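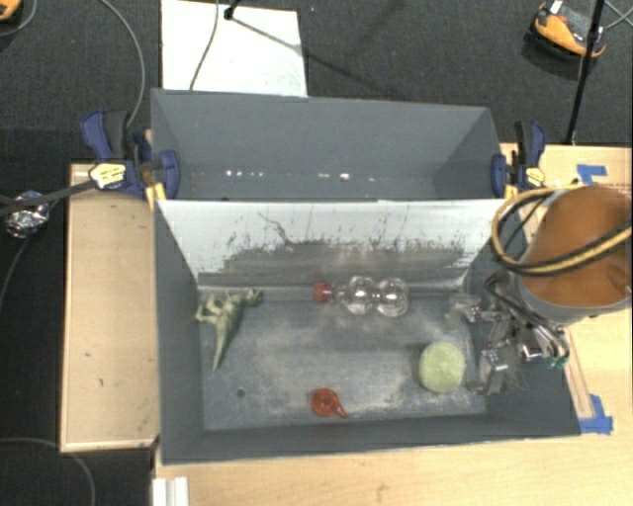

Setting Up the Flirard Play Cash Register

By Oluwaseun Okeke
Jul 30, 2021

Section 2: First Use

Read this section all the way through before you give the register to a child. An adult should do steps 1 to 6. Children can help from step 7 on.

What you need

Three AA batteries (not included), a small Phillips screwdriver, and a flat surface near where the toy will be used. The play bills, plastic coins, and two shopping cards are in the clear bag under the cardboard tray.

Installing the batteries

1. Slide the power switch on the left side to OFF.

2. Turn the register over and loosen the screw on the battery door. The screw stays in the door and does not come all the way out.

3. Put in the batteries, matching the + and - signs molded inside. The middle battery faces the opposite way from the other two.

4. Close the door and tighten the screw until it is snug. Do not use a power screwdriver.

CAUTION: Do not mix old and new batteries, or alkaline with rechargeable. Take the batteries out if the register will be stored for more than 60 days.

Unlocking the drawer

5. Remove the orange shipping tab from the slot beneath the drawer. Pull straight toward you. If it sticks, press the drawer in while pulling.

6. Slide the power switch to LOW or HIGH. These are the two volume settings. The register plays a short tune and the display shows 0.00.

NOTE: If the display shows dashes, the shipping tab is still partly in place. Switch off, check the slot, and switch on again.

Setting the drawer code

The drawer opens with the green key until a code is set. A code is optional. Younger children usually do better without one.

7. Hold down the star key until the display flashes.

8. Enter any three digits, for example 646, and press the green key. The display shows your code once.

9. Enter the same three digits again and press the green key. You will hear two beeps. One long beep means the numbers did not match, so go back to step 7.

To clear a forgotten code, switch the register off, hold the star key, and switch it back on while still holding. Enter 2792 and press the green key. The drawer opens and the register returns to its first-use settings. Any saved total is erased.

Using the shopping cards

10. Press CARD. Swipe a card from top to bottom with the stripe facing the keypad.

11. Wait for the beep, then press the green key. The price comes off the card's pretend balance.

The blue card starts with 713 play dollars and the yellow card with half that. When a card runs out, the register buzzes. Press CARD and the star key together to refill both.

CAUTION: Only swipe the cards that came with the toy. Real bank cards may be scratched by the slot.

If the drawer does not open

Check for a coin standing on edge at the back. Turn the register off, tip it forward over a towel, and tap the rear panel with your hand. Never push a knife or screwdriver into the gap. The drawer on the older Zodeck version has a release lever underneath, but the Flirard does not.

Cleaning

Wipe with a slightly damp cloth. Keep water out of the card slot and speaker. Play bills are paper and cannot be washed.

Thanks to Jarlath Ó Briain for corrections to step 9.

Related guides

Section 3: Scanner and Scale
Zodeck Play Register: Replacing the Drawer Spring
Bashir Talking Coin Sorter: Quick Start
Urnlow Market Stand: Assembly
Printable Play Money Sheets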